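Somewhere for the small things to go
Speaker notes, Emrys Trevor
Istley, upstairs room, June 15, 2022
Running time 17 minutes, then questions

Before I start

Water on the left. Clicker in my pocket, NOT on the lectern (see Clitby). The room holds up to 74 and the back rows can't hear me when I turn round to look at the screen, so don't turn round to look at the screen. I know what's on it.

Carrier bag under the table: string, the tin, rubber bands, the odd sock. Don't take anything out of it until the tin.

Slide 1. Title

Hello, thank them for coming up all those stairs. Say my name. Say what I like, which is small loose objects and the question of where they live! I've been tidying other people's workrooms and kitchens and spare bedrooms for years and the big stuff has never been the difficult part. A wardrobe is easy. You stand in front of a wardrobe and you know it's a wardrobe. The trouble is the handful of bits you pick up off the sofa and carry from room to room because they don't belong to any of them.

Ask: who has a drawer at home that doesn't quite shut? Wait for hands. Put my own hand up.

Slide 2. The drawer at Clitby

Tell the Clitby story, the short version. First big job, the back office, one desk between everyone. Top drawer so full that you had to slide a ruler in to flatten things before it would open. I emptied the lot on to the floor, felt terribly pleased with myself, and then had to put it all somewhere by the time they opened up again in the morning. I'd brought dividers. I'd brought a label maker. I'd brought a very expensive set of stacking trays and not one of them fitted, the drawer being 254 mm across on the inside and the trays being a good bit wider.

What saved me was a box the printer paper had come in. I put the box on the desk, put the bits in the box, went home. And it was still working in March when I went back! They'd never bothered with anything cleverer. They liked it. They could see into it.

(If it's going well, do the ruler with my hand. If it isn't, skip it.)

Slide 3. Open tops

So this is really a talk in praise of the open top. I love a lid as much as anyone, I have a shelf of lovely tins, but a lid asks for two hands, and the moment you come in with your post and your keys and half a sandwich you haven't got two hands. You put the thing down next to the tin. Then on top of the tin. Then you can't open the tin.

Get the tin out of the bag. Demonstrate with one hand. (It always gets a laugh, and I do drop it sometimes, and that's fine.)

An open box takes whatever you drop from whatever height. Children get it straight away. My niece could use one before she could do up a button.

Slide 4. Two containers, two jobs

Go slowly here, it's the middle of the talk and I always rush it.

My favourite starter kit is a cardboard box and a mesh pot. You very likely have both in the building already. The box is for things with some width to them: balls of wool, blocks, chargers, the tape measure. The pot is for things that want to stand up. Pens, obviously, but also paintbrushes, knitting needles, a rolled-up tape, wooden spoons if it's a biggish one.

The reason I like mesh is that you can tell from the side what's at the bottom. With a mug you can't. A mug on a desk gathers a layer down there, paper clips and dust and one drawing pin pointing upwards, and you find out about the drawing pin with your finger.

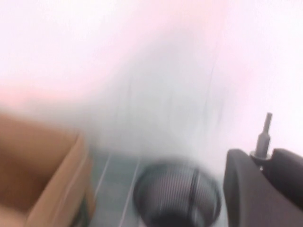

Slide 4. Brown cardboard box, black mesh container, pale wall behind.

Leave a gap between them. I feel strongly about this and I can hear myself getting louder when I say it. If they touch, people treat them as one container with a ridge in the middle and everything drifts into whichever is nearer. With a bit of clear surface showing in between, your hand makes a choice. A hand's width does it, and two is better if you have the room.

Somebody normally asks about putting them on top of each other, or one inside the other. Fine for moving house. For daily use, side by side.

Slide 5. Cardboard gets a bad name

People apologise to me for cardboard. They open the cupboard and say oh, that's only temporary. How long has it been there? Nine years! Then it's furniture. Be proud of it.

Good points, say them with feeling:
It weighs next to nothing, so you can carry the whole box to where the mess is and carry it back again.
It's quiet. Drop a metal thing in a metal basket at six in the morning in a flat with thin walls and you'll see what I mean.
You can write on it. You can cross out what you wrote.
When it goes soft at the corners you put it out with the recycling and fetch another from the shop.

Bad points, be fair: damp, mostly. Don't keep it under the sink. And mice, I'm told, though I've never met any. The people at the Dudás bakery wouldn't have cardboard near the flour and they were quite right, we used enamel there.

About flaps. Flaps up makes a deeper box but they flop outwards and catch your sleeve. Flaps tucked in makes the sides stiffer. Flaps cut off is neatest, use a proper knife and cut away from yourself. I do tucked in for a trial and cut off once I'm sure of the spot. Pass round the two samples at this point if the front row look awake.

Slide 6. Put it at the back

Position. Containers go against the wall, and the working part of the table stays at the front where your elbows are. I used to do it the other way about, boxes to the front so they were easy to reach, and all that happened was that people built a second heap behind them where I couldn't see it. Against a wall there isn't any behind.

A plain wall helps too. I did a lovely craft room at Voto, wall full of pegs and postcards and ribbons, and it was gorgeous, and you couldn't find the box. You looked straight past it. We moved the postcards along a bit, left one patch bare, and that was that.

And a cloth! I'm a great believer in a cloth for sorting on. A pale one with a simple pattern, so a lost button shows up. Mine has a squared pattern and it's the most useful thing I own: I can say to someone "just do as far as that line and then we'll have tea", and they know how big the job is. Also you can lift the corners and tip the crumbs out of the window afterwards.

Slide 7. Before you sort, spread

Now for the bit they can all do tonight. Clear some table, stand the box and the pot along the back edge, and spread the small things out in front. Properly out, so nothing's on top of anything else. Don't start filing as you spread. I know it's tempting, you pick up a pen and the pen pot is right there, but hold off, have a look at the lot first. It takes no time and it changes what you decide. You might see that you have no pens at all and what you thought was a pen problem is a problem of foam cubes.

(Pause for the cubes. The slide has an orange one, a yellow one and a white one among the bits. They'll have spotted them.)

The pen holder on the slide is empty and has its label on, barcode and everything. I'd peel that before it goes into use, or wait till the first thing's in it and then peel it, whichever feels more like a celebration. Warm soapy water for the sticky part. The box on the slide is an open one standing against the wall, a bit taller than the holder, and everything loose is out where you can get at it. I could look at a table at that stage all day, I really could. It's the nicest moment in the whole business, when you can see what you've got and haven't yet been disappointed by any of it. 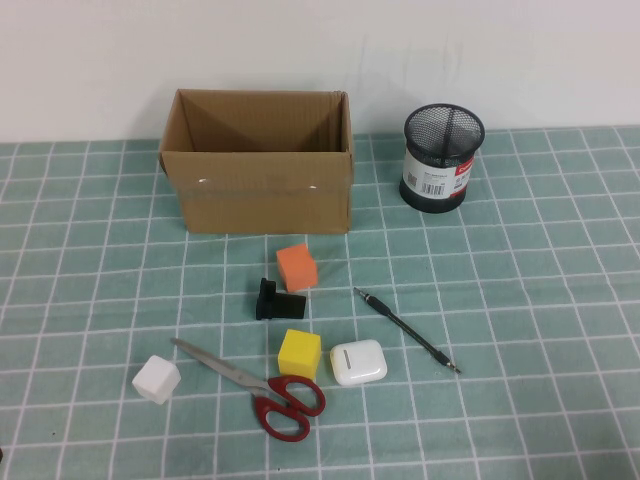 Slide 8. First handful, last handful

Start with the softest things. Foam, wool, cloth, anything that won't chip or scratch. They make a bed at the bottom of the box and the harder things land on them.

Then stand-up things into the pot. If it has a divider, decide which side is which and tell the household, out loud. Long one side, short the other is plenty.

The last handful is always awful. Everyone's is. It's a key, a foreign coin, part of a hinge, something translucent. I keep an envelope for it and write the month on the front, and if I haven't gone looking in the envelope by the time I want the envelope back, out it goes (bar the key. Keep the key.)

Don't get drawn into the hinge story, it's too long.

Slide 9. Keeping it going

Once round the room before bed, box under one arm. Don't make it a project. If the box is full, the box is telling you something, and the answer is hardly ever a larger box. I've made that mistake at my own house and the larger box is in the loft.

If you share a table with other people, let them pick where the pot goes. They'll use it if they chose the spot.

Slide 10. Thanks

Thank Istley for the room and the person on the door. The handout is one side of A4, pile by the exit, and there's a drawing of the flap-tucking on the back.

Questions that usually come up

Can I use a shoebox? Yes, lovely, lose the lid.
What about plastic tubs? Yes if they're see-through.
My husband keeps everything. So do I. Give him a box of his own and don't look in it.
How do you label them? Pencil first.
Where did you get the cloth? Market. I honestly can't remember which, ask me afterwards and I'll check the stitching.

Pick up the bag, the tin and both sample boxes before leaving. Lights are by the fire door.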